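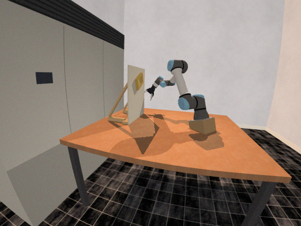

Community > Game Analytics > Data & Dashboards

Retention went up after we changed nothing. Which number do I believe?

Posted by mossbank_dev

I'm the closest thing our studio has to a data person, meaning I once fixed a spreadsheet in front of witnesses. There are five of us and we make a puzzle game called Tirnaritz, on mobile only, free with a few purchases in it.

In February we moved our event tracking from a homemade setup to Retberg. No game update went out that month. No sale, no new levels, no ads, not so much as a new icon. The week after the switch, day 1 retention jumped from 31 percent to 38 percent, and it has stayed there. Day 7 went up too, though less.

My boss is delighted. He has put the 38 in a slide deck. I'd like to stop him before he shows it to a publisher, but I need something better than "I have a bad feeling," which I've already tried.

What I know so far:

The old system counted a new player the first time the app opened. Retberg has an event called first_session and I used that, given the name.

The old system ran on UTC. I believe the new one is on local time, but the setting is in a menu I don't have the rights to open. I've asked for the rights. The person who can give them to me is on leave.

New players per day dropped a little at the same time. Yesterday it was 921, and I'd have expected something over a thousand going by last year.

Revenue is flat. Flat as a plate.

We still have the raw logs from the old system and it's technically running, as I was too scared to turn it off. Is there a normal way to compare the two? And if they disagree, do I pick the one I like, or is there a rule?

Tagged: retention, migration, event tracking, small teams

2 follow-ups, 3 replies, sorted by most helpful

Fidelina Cuervo

Your new player count went down and your retention went up in the same week. I'd start there and leave the time zone for later, because I think you've changed who gets counted as a player.

Check when first_session fires. In a lot of setups a session only starts once the player has been in the app for some minimum time, often 10 seconds, or once loading has finished. Your old system counted everybody at app open, including people who looked at the loading bar, decided life was short, and deleted the game. Those people have a day 1 retention of more or less zero. Take them out of the bottom of the fraction and the percentage goes up, with the same number of humans coming back as before.

You can do this on the back of an envelope. Say the old way gave you 1,130 new players a day at 31 percent. That's 350 people returning. The new way gives you 921 at 38 percent, and that's also 350 people returning. I picked 1,130 to make it come out nicely, so go and find your real one, but if the count of returning players is steady across the switch, you have your answer and it fits in one sentence for your boss.

Since the old system is still alive (good instinct, keep being scared), do this:

Pick one week where both systems ran. Leave out the day of the switch.

Pull the list of new player IDs from each. If the IDs don't match between systems, use device ID plus install date and put up with some mess.

Make three piles: in both, only in the old, only in the new.

Look at the "only in the old" pile and see how long they stayed. I expect you'll find a couple hundred a day who lasted a few seconds.

Then compute retention for the "in both" pile using each system in turn. If the two figures land within half a point of each other, the definition was the whole story. If they don't, there's a second problem, and now you can go bother somebody about the time zone menu.

On your last question, there is no rule about which one is right. Both are a fair thing to measure. The trouble is putting them on the same line chart. Write down the definition, draw a vertical line on the chart at the switch date, and if you can, rebuild last year from the raw logs using the new definition. We went through this at Betancur when I worked there, and the rebuild took me nine days, four of which were spent on one column that somebody had filled in by hand.

As for the deck, a publisher's analyst will ask "retention of whom?" inside the first few minutes. It is much more pleasant to have the answer in a footnote.

tallgrass

Could be bots? We had bots. Our numbers were all over the place till we blocked them. Also Retberg is overpriced, we use Zurer and have never had this problem, although we also don't look at retention.

pelham_k

Agree with Fidelina on the definition, but don't skip the time zone. It can move day 1 by a surprising amount if your players mostly install in the evening.

Quick version: somebody installs at 9 pm in Denver. In UTC it's already the next morning, so everything they do that night and the following afternoon falls on the same UTC day. Come back at 4 pm the next day and the old system says that's still day 0. Local time says day 1. Same person, same couch, and one of your systems thinks they came back and the other doesn't.

So if most of your audience is in the Americas, local time will tend to lift your day 1. Day 7 moves less, which sounds like what you saw, though dropping the loading bar people would move day 7 less in points too, so it proves nothing by itself.

You don't need the menu to find out. Install the game on a test phone, set the phone to some far-off time zone, play for a minute, and look at which date your event lands on in the dashboard. Use an account you can pick out. I once did this with my regular account and then spent an afternoon investigating a mysterious player in Fiji.

Also, 600 installs is plenty for a first look at Fidelina's three piles. Start with one day before you pull the whole week.

mossbank_dev

Update, April 7, 2026. Did one day of the three piles. The "only in the old" pile is large and most of them left during the loading screen, so that's now its own meeting. Returning players are the same before and after to within a handful. Test phone says local time as well, so I have both problems, thank you pelham_k.

The slide now says 38 with a footnote. The footnote is in a very small font, and I'm still arguing about the font.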